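# Speaker notes: Setting the table for one

Evening talk, Larkent community hall, February. 4 parts, then questions. Speak slowly, drink water after part two.

## Opening

Good evening and thank you for coming. I want to talk tonight about a very small subject, the plate of a person who eats alone. Many of us in this room cook well for guests. Then the guests go home and we eat from the pot, standing. I did this for three years after I moved to Larkent, so please do not feel that I am blaming you.

(Wait a moment. People usually laugh or look at their shoes.)

## Part one: the first plate

When I came here I had a box of plates from my family, 12-person style, with gold line. They stayed in the box. They were too heavy and too serious for one egg. Later I went to Aydoğan, the household shop behind the bus station, and bought one cheap plate. I paid 300 pence for it, so three pounds, and I still have it.

I ask you to choose a plate by how your food looks on it. Pale colours are kind to almost everything. Light blue is my favourite, as very little food is blue, and so tomatoes, rice, bread and even a boiled potato can be seen clearly.
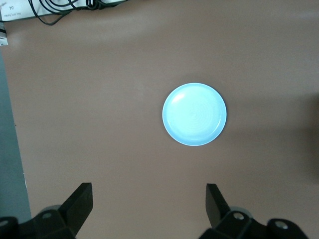
The next point is size. A very wide plate makes a small dinner look sad, and a person living alone often has a small dinner. Take your usual portion and leave two fingers of free space all round it. If you have more space than this, try a smaller plate before you cook more food.

A low rim is enough for dry dishes. For lentils or anything with sauce you will want a bowl, and I will come to bowls in part three.

## Part two: the table under it

Do not buy a tablecloth yet. First clear the table completely, letters and keys also, and look at its own colour. A warm brown table with a cool plate is already a nice pair. White on white is more difficult and can look like a hospital, but with a coloured napkin it is all right.

Then the light. Sit in the chair you always use and see where the lamp shines. If it shines in your eyes from the plate, move the plate or the lamp by a hand's width.

(Drink water. Ask who has a lamp over the table. Do not let this go longer than 4 minutes.)

## Part three: bowls and cups

Show the Milon bowl from the bag. Let it go round the room, first row first. Say that it was a gift and that the shop does not pay me.

One bowl, one plate, one cup, each kept on the shelf at the height of your hand. What stands high up will not be used on a tired evening.

## Part four: the evening itself

Set the place before you start cooking. When the food is ready you then have somewhere to go with it. Sit down, put the telephone in another room, and eat the first half without reading.

Mention the Muvow supper table: monthly, everybody brings their own plate from home. The list is by the door, please write clearly.

Questions. If there are none, ask who still has a box of plates they never open, and tell about mine.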